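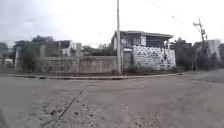
A corner in Brumenlow, under the usual sky.

About Goel Piano Service

We tune, repair and occasionally talk people out of buying pianos. The last part brings in no money and takes up most of the phone calls.

The name on the van is Goel, and no one who works here is called Goel. The original owner sold the business to Renu Nigam along with his tools, his customer cards and a shelf of tuning pins sorted by a system he took with him into retirement. Renu had planned to change the name. Then she got a quote for repainting the van.

What we do

Mostly we tune upright pianos in ordinary homes. These are the pianos that came from a grandmother, or a church sale, or the previous owners, who left it in the den and moved away fast. A standard visit takes about two hours, including moving the photographs off the lid and putting them back in what we hope is the right order.

We also fix sticking keys, broken strings, squeaky pedals and hammers that have gone as hard as walnuts. Larger jobs, such as new pinblocks and full restringing, happen at the workshop, where the piano will stay longer than you would like. We'll tell you how long before it leaves your house. If the number makes you wince, we can usually suggest something smaller that will get you through a few more years of Christmas carols.

We don't do French polishing, player pianos or anything with a headphone jack. For digital keyboards, try turning it off and on again, and after that try somebody else.

Who we are

Renu Nigam does the big rebuilds and writes the estimates. She trained as an accountant first and it shows in the estimates, which have footnotes.

Lalit Thakur handles most of the home tuning. He tunes by ear, with a fork, and is polite about the apps. Customers ask for him by name, partly for his work and partly for the way he plays a slow waltz at the end to check everything. It is the same waltz each time. We have asked about a second one.

Kanchan Chauhan looks after actions and keys: regulating, rebushing, replacing felt that moths have eaten. She can tell from the underside of a keyboard whether a house has cats, and roughly what decade somebody last spilled sherry. She also teaches our beginners' repair class, which starts again in February and is limited to 9 people, that being how many stools we own.

Nadhirah Entili answers the phone and plans the routes. If you've been promised a morning and we turned up in the morning, thank her. Complaints can go to Renu.

Things we get asked about a lot

Pitch raises. If your piano hasn't been tuned in a long time, the whole thing has sunk flat together, like a family on an old couch. Pulling it back up in one go doesn't hold. We do a rough pass first, then a proper tuning, and we'd like to come back a few months later. Yes, this means paying for another visit. We have tried explaining this in many ways and none of them is popular.

Old pianos. Age adds charm and takes away nearly everything else. We have met lovely instruments past the century mark – and a great many that are now furniture. A cracked iron plate usually settles the matter. Loose pins might not.

Moving. Please don't let your brother-in-law do it. We don't move pianos ourselves either, apart from our own workshop jobs, but we work with Mollar, who have the straps, the skids and the knees for it. Call them early if stairs are involved, and be truthful about the stairs.
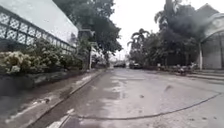
Should a piano be tuned as soon as it arrives in a new house?

Give it two or three weeks first. The wood needs time to get used to the humidity in the new room, and a tuning done on the first day will probably drift before you've unpacked the sheet music. If a key sticks or a pedal has come loose on the way, call us sooner and we'll see to that separately.

Where to put it

Against an inside wall, if you have one free. Keep it away from radiators, fireplaces and the sunny window where it would look so nice. A cheap humidity gauge on the shelf nearby will tell you a lot, and 50 percent or a little under is a good place for the needle to sit. Plants on the lid are between you and your conscience, but Kanchan has a drawer of rusted parts she's glad to show anyone who asks.

Booking

Phone is best, and Nadhirah picks up more often than the answering machine does. Tell us the make if you can find it, whether it's an upright or a grand, and when it was last tuned. "No idea" is a perfectly good answer and the one we hear most.

Page last updated 22 January 2022, when Lalit pointed out that it still listed a fax number.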